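Minutes, packing automation working group
Busteck, Flendodero site, upstairs meeting room
5/24/21

Present: Serena Parisi (operations, chair), Martim Carrilho (controls), Agata Gentile (packing, day shift), Walid Zein (safety), Evaristo Villa (personnel, minutes)

Apologies: none

## 1. Previous minutes

Accepted with one correction. Item 4 should read "packing benches" and not "packing lines." Villa to reissue.

## 2. Status of the basket packing cell

Carrilho reported. The two-armed unit from Donati remains on the bench in the workshop. Controller software was updated after the April meeting and the wrist fault has not come back. The left hand still drifts when held open for long periods. Donati has asked for logs; these were sent.

Floor work for the cell is complete apart from the cable tray. Mandell will fit the tray when the aisle can be closed. Parisi asked that the closure fall outside the morning dispatch window. Agreed.

## 3. Staffing at the packing benches

Parisi restated the position given to staff: the cell takes over placing small boxed goods in lined baskets. It does not take over lining, checking or labeling. Of the 13 people now on the benches, five will be trained as cell attendants. The rest stay on mixed orders, which the cell will not handle.

Gentile said the bench staff want this in writing, including the pay grade for attendants. At present the work is described as "packing with additional duties," and several people have read that as more work on the same grade. Villa confirmed the grade has not been set. He will bring a proposal to the next meeting.

Gentile also raised rotation. Packers now change benches every two hours, mainly for their wrists and backs. An attendant would stand at one station and watch a screen for most of the shift. She asked that attendants rotate back to the benches on the same pattern. Parisi was concerned about handover time. Carrilho estimated that handover at the cell would take nearly five minutes, most of it spent on login and the stop test. Left open pending a trial.

Villa noted that two of the people put forward as attendants are on fixed-term contracts which end before training is due to finish. Parisi to decide whether to extend.

## 4. Safety

Zein has completed the draft risk assessment. Main points:

- Attendants must not reach into the basket while either arm is enabled. The present stop button is too far from the infeed side. A second one is to be fitted.
- Liner changes are done by hand with the arms parked. The parked position has to be visible to the attendant without consulting the screen.
- Gloves with loose cuffs are not to be worn at the cell. Gentile pointed out that the current issue gloves have loose cuffs. Zein to source an alternative.

The assessment cannot be signed until the second stop button is in place.

## 5. Simulation work

Carrilho has been running pick and place tasks in the simulator ahead of floor trials. The setup is kept simple: a wood table with a raised rim, one wicker basket with a white fabric liner, small boxes to the right of it, plain white walls. Hand positions are checked from a view over the two hands. 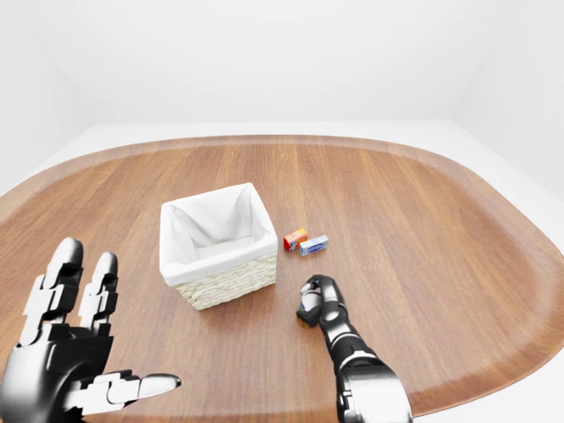 Results are usable for reach and approach. They are less useful for the liner, as simulated fabric does not behave like the stock we buy. Carrilho proposes to stop tuning fabric behavior and test liners on the bench unit only. Agreed.

Gentile asked who decides the order in which boxes are placed. Carrilho said the order is set by a rule based on box size. Gentile said packers put flat boxes down first and stand the smaller ones against them, and that the rule should be compared with what the benches do now. She will spend two sessions with Carrilho going through real orders. Parisi to release her from the bench for these.

## 6. Actions

| Action | Owner |
|---|---|
| Reissue previous minutes | Villa |
| Agree aisle closure time with Mandell | Parisi |
| Attendant grade proposal, in writing | Villa |
| Decision on fixed-term contracts | Parisi |
| Fit second stop button | Carrilho |
| Alternative gloves | Zein |
| Placement order review | Gentile, Carrilho |

## 7. Other business

Gentile asked whether the error counts shown on the cell screen would be recorded against named attendants. Carrilho said the software can do this but the option is off. Parisi said it stays off for the trial. Gentile asked for that to be minuted.

Next meeting to be set once the cable tray is in.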